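Grey scuffs and faint marks on a matt white worktop: clean or refinish?

Posted in Surfaces and Finishes, August 1, 2024

Zemalholm
The top is matt off-white, bought second-hand from a unit in Birkbridge, and I don't know what the coating is. It has collected thin grey streaks near the middle and some cloudy patches. I keep a flat blue sheet on it, which does not seem to have left any colour behind. Washing-up liquid and warm water removed nothing. Before I try anything stronger, I would like to know whether the streaks are in the finish or on top of it. The close view shows the marks best; the other two are general views.
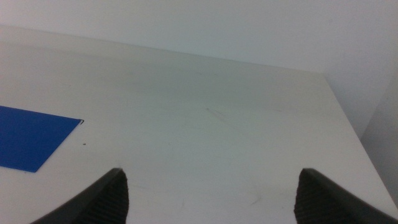
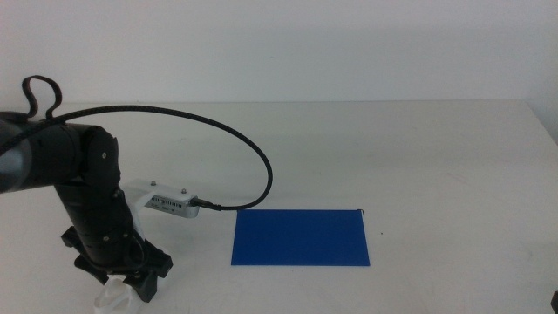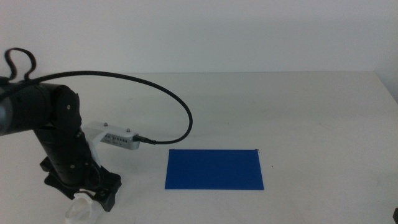

I have white spirit, isopropyl alcohol and a melamine sponge to hand. The top is 635 mm deep and fixed from underneath, so taking it off is possible but slow. I would prefer not to paint.

Grerham
Draw a fingernail across a streak at a right angle. If it doesn't catch, the mark is probably transferred material, and a solvent should shift it. Put isopropyl on a white cloth and test at a back corner first. Wipe for five seconds, then check the cloth for white. Any white on the cloth means the coating is softening and you should stop.

If the corner is fine, work on one streak at a time and dry it straight away. Leave the melamine sponge until last. It is a fine abrasive and will put a shiny patch on a matt surface. The patch can't be taken out afterwards except by dulling the whole top to match.

The cloudy areas may be detergent film. Rinse twice with plain water before judging them.

Nomura
Just use toothpaste. Worked on mine.

Grerham
Toothpaste is also an abrasive. Same problem as the sponge.

Zemalholm
Nail doesn't catch on the streaks, but it does on one short dark scratch lower down. Corner test with isopropyl left the cloth clean after 4 passes. Will do the middle next and leave the scratch alone.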